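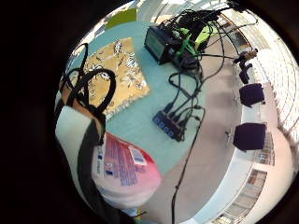 Il y a des métiers qu'on n'arrive pas à expliquer à sa mère. Le mien, depuis novembre, consiste à attraper des choses avec une pince tenue à la main pour qu'une machine apprenne à les attraper plus tard sans moi. Ma mère a compris que je faisais le ménage. Je n'ai pas insisté, elle n'est pas si loin.

Le projet s'appelle Indura et la consigne tient sur un post-it : saisir, déplacer, poser, recommencer. Soixante fois de suite, avec des gestes « naturels ». Essayez donc de poser un paquet de façon naturelle soixante fois. À la dixième, on a l'air de quelqu'un qui joue dans une publicité. À la quarantième, on ne sait plus très bien à quoi sert un pouce.

Les paquets, d'ailleurs, parlons-en. Le rose et blanc est ma bête noire. C'est mou, ça gonfle du côté où on ne serre pas, et il faut le prendre franchement, sinon il glisse et Kavitha Arumugam, qui relit les enregistrements, m'écrit dans la marge : « hésitation ». Elle a raison, j'hésite. J'ai quarante ans passés et je me fais corriger sur ma manière de ramasser un sachet. Le tissu à franges est plus aimable, sauf qu'il faut le plier, et que le robot plie désormais exactement comme moi, c'est-à-dire mal. Le coin gauche dépasse toujours. J'ai transmis un défaut familial à une machine, ma grand-mère serait fière.

Et puis il y a les câbles. On m'avait vendu l'avenir, je n'avais pas compris qu'il fallait le brancher. Le petit hub USB avec ses quatre lumières bleues est devenu mon animal de compagnie : quand tout brille, la matinée sera bonne. Quand un voyant s'éteint, Sadia Khattak arrive, débranche, rebranche, souffle dessus (je jure qu'elle souffle dessus) et repart sans un mot. J'ai proposé de scotcher le grand câble qui pend jusqu'au sol. C'est noté, paraît-il, quelque part dans Manelora, notre outil de suivi, où les bonnes idées vont se reposer.

Avant ça, j'avais essayé la téléopération, deux manettes et un bras à trois mètres de moi. J'ai tenu six jours. Il y avait juste assez de retard entre ma main et la sienne pour me donner le mal de mer, et j'ai écrasé un gobelet avec une douceur infinie. La pince, au moins, obéit tout de suite. Elle pèse, elle laisse une marque au poignet malgré le gant, mais quand je rate, c'est bien moi qui rate.

Prochaine série : les chaussettes. Kavitha veut des paires. Je lui ai dit qu'elle surestimait l'espèce humaine, elle m'a répondu d'apporter les miennes.

Publié le 19/02/2021

Imprimer cet article | Envoyer par e-mail

Ce site utilise des cookies pour mesurer son audience. En poursuivant votre navigation, vous acceptez leur utilisation. OK | En savoir plus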